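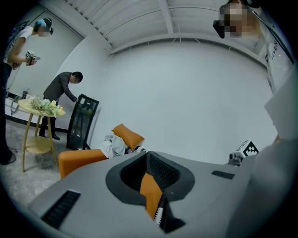

Photo: Odette Marty

Search posts Search

Living room reset, a little thread, because I've been promising my sister one since January and she does not forget things!

Starting with the orange chair. I love it to pieces, but any seat in my line of sight collects laundry, and yes, there's a crumpled white something draped over it again (the cushion at least is propped up nicely in its corner).

The black-framed glass cabinet is next. Tall, narrow, and a magnet for fingerprints. I go over the glass with a barely damp cloth, then a dry one, and give it 12 minutes before I let myself judge the streaks.

My favorite is still the little round table with the yellow top. The flowers are artificial, pale green and white, and I dust the leaves with a soft makeup brush. There's a round lower shelf too. Tell me what you'd put there?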